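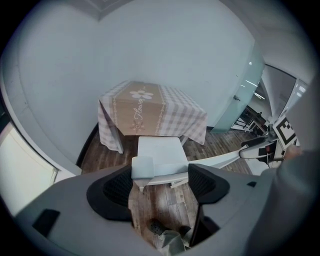 The little table in its checked cloth, with the white stool.

February, nearly 9 at night. Had a good fuss with the corner today and I do like it – the cloth hangs right down at the sides and the flower runner goes straight across the middle. The stool's the bother. Too far out and I walk into it, too far in and it drags the cloth.
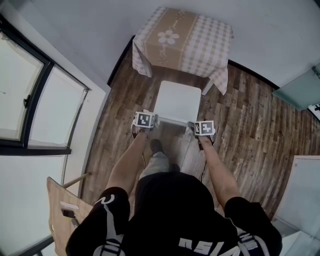

Ghazal reckons it should live right under the table and only come out for tea. Might try that tomorrow, once I've rung Penport about the curtains.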